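November, early evening

Third day of collecting at the Kiltstead place. We were on the floor again before the first run, grippers down in front of us, cables all over the place. The model needs more examples of small household jobs, and the count stood at 1678 when I sat down. 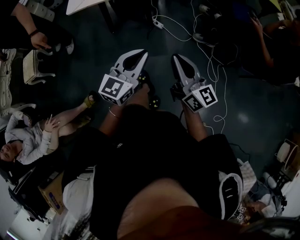

Both gripper fingers at rest, tips facing in.

I spent a while going through yesterday's log from Nekix. They threw out 7 of our runs for bad tracking, mostly where the marker cubes got turned away. So today's rule is to keep the cubes facing up and move slower than feels natural. My wrists don't like it. The lamp task is next on the list — reach, touch the base, back off, repeat with a new starting point each time. 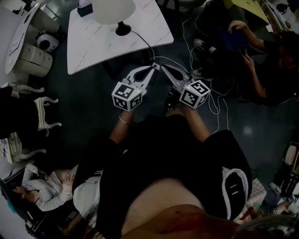
Later

Target for the week is 2409. I asked for a shorter cable and was told to put it in the sheet, so I put it in the sheet. Ate noodles at nine. Need to rename the Wuden folder before the upload and label the failed runs as failed — they want those too.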